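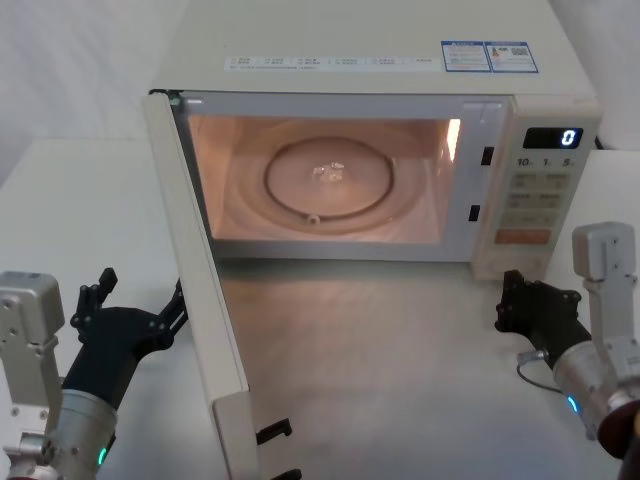 Home Stories Archive Submit

She had left the soup on the hob and gone back to the microwave. Her mother had bought it in January and never used it above 300 watts. The glass plate was in its place, with no dish on it. She shut the door.

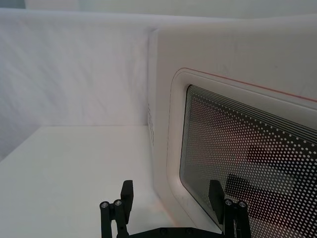 Leave it a minute longer than the packet says, her mother called from the hall, it never gets the middle hot. She went to fetch the milk.

Contact us | © Vasilakis Stories | Back to top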